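Forums > Software > Planning & Control
Home | New posts | Search | Log in

Two-arm hold keeps shoving the part, planner says everything is fine

killian_caron
Numum stack, Budo planner on top, both arms sharing one table. Task is to stand a phone case up and have both grippers come in on it. Left arm gets there first and leans. Right arm is still on its way down with a plan made for where the case used to be. Budo reports success every time, which is nice for Budo. Trajectories replan at 2 Hz. What are people doing about this?

fanavetti_fan
2 Hz is your answer. Run it at 29 like the rest of us and go to lunch.

killian_caron
Tried it on Thursday. Now it's wrong more often per second.

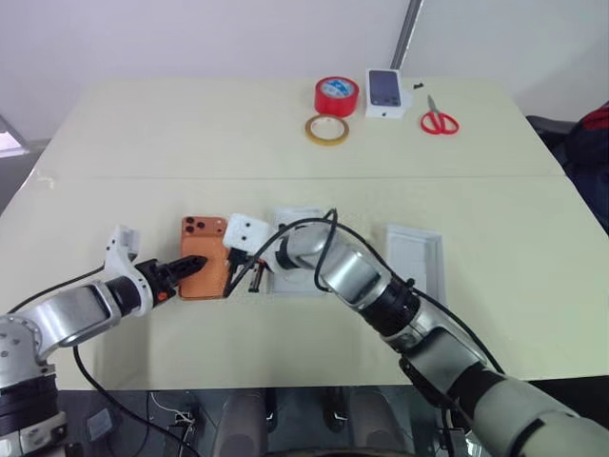 Contact ordering is what I'd like to fix, and I don't think a faster planner gets me there. Left and right are planned as one motion but executed by two controllers that have never been introduced. Whoever arrives first should go compliant and wait. At the moment the left fingertips are pressed against the orange case while the right gripper hangs beside it, and as far as the planner is concerned those are the same state.

sveva_marino
They are the same state if your only contact signal is finger width. What's your stiffness on the left at arrival?

killian_caron
200, straight from the default config. I know.

sveva_marino
Well then. Drop it before contact, and put a barrier between "approach" and "close" so neither arm closes until both report ready. Bodin has a sync node for this. The docs are a README and a shrug but the node works.

fanavetti_fan
Barriers are how you get two arms politely waiting for each other until September.

sveva_marino
So give it a timeout. We use 4 seconds and then both back off.

dull_gripper
Disagree with all of this. It's perception. You're taking one pose estimate before the move and trusting it to the end. Track the case through the approach and the right arm corrects itself. That cutout with the three round holes is a gift to any tracker.

killian_caron
Until a gripper goes in front of it. My estimate gets worse the closer I am, exactly when I want it.

dull_gripper
Then weight it by visibility. I didn't say it was free.

sveva_marino
Do the stiffness first, it's one line. Argue about trackers afterwards.

killian_caron
Changing the one line. If it works I'll be annoyed about the past fortnight.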